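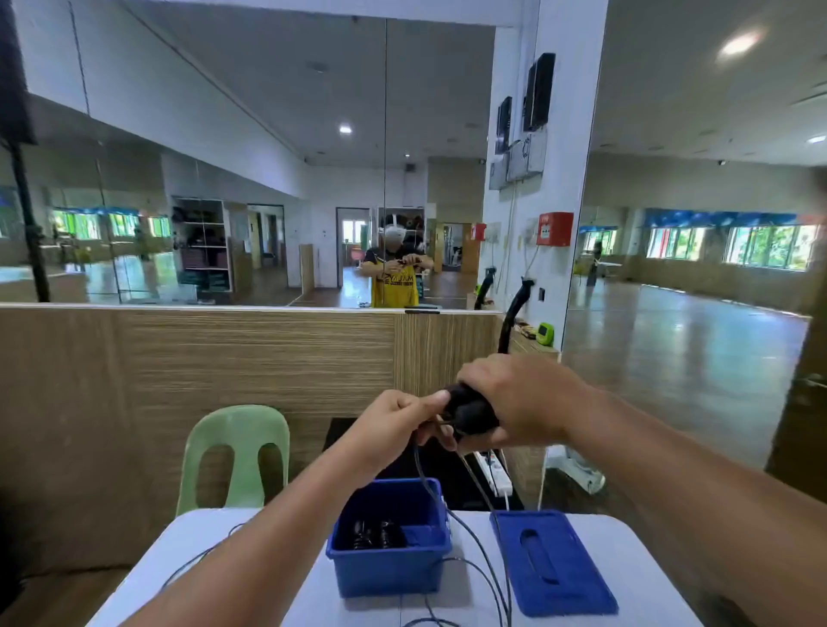 Olby Letters: a data card

What it is

2636 letters and emails sent to the Olby education office about the plan to merge Stullow and Grulla primary schools. Each row is one letter, typed up as sent, with the spelling left alone and the capitals left very much alone.

Where it came from

The office released the letters as scanned pages, many of them sideways. Shivam Bansal turned them the right way up and typed out the ones the software gave up on. Letters arrived between October and the night of the vote, Tue 14 March, with a noticeable rush in the last hour.

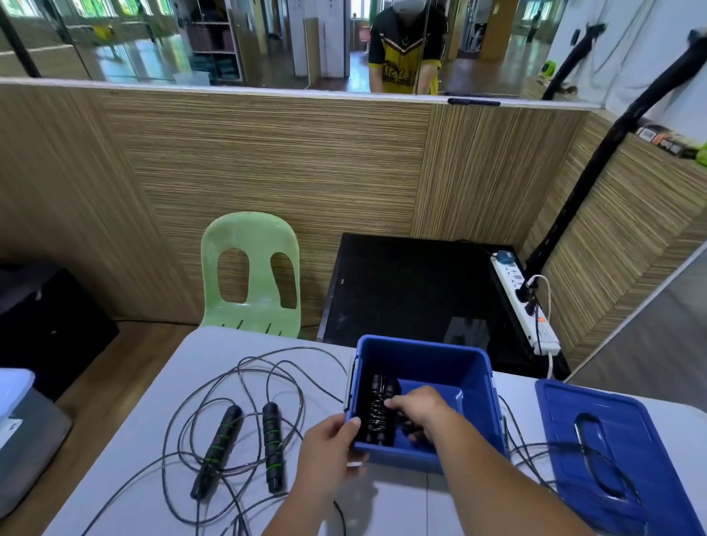
Names and addresses of private writers have been removed. Councillors who wrote in their public role are still named, including the one who wrote in to agree with himself.

Columns

letter_id: a number, in order of arrival
school: stullow, grulla, both, or unclear
stance: against, for, or other
template: yes if the text matches one of the 34 form letters we found
body: the letter

Known problems

1416 rows are form letters. Whether a form letter counts as an opinion is a question we leave to the council, who have answered it both ways. Stance was marked by two readers, and they fell out over sarcasm more than anything else. "What a marvellous idea" is coded as against unless the writer seems to mean it, so far in 7 cases.
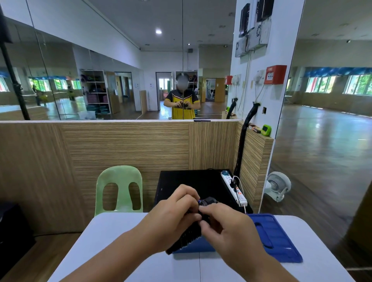

Hands at the white table, blue tray to the right.

Please don't use the set to work out what parents think in general. It shows what people think when cross enough to find a stamp.

Versions

The Govindasamy file, which did the rounds earlier, is an older copy with duplicates. Delete it if you have it. Corrections are welcome by pull request, with the letter_id in the title.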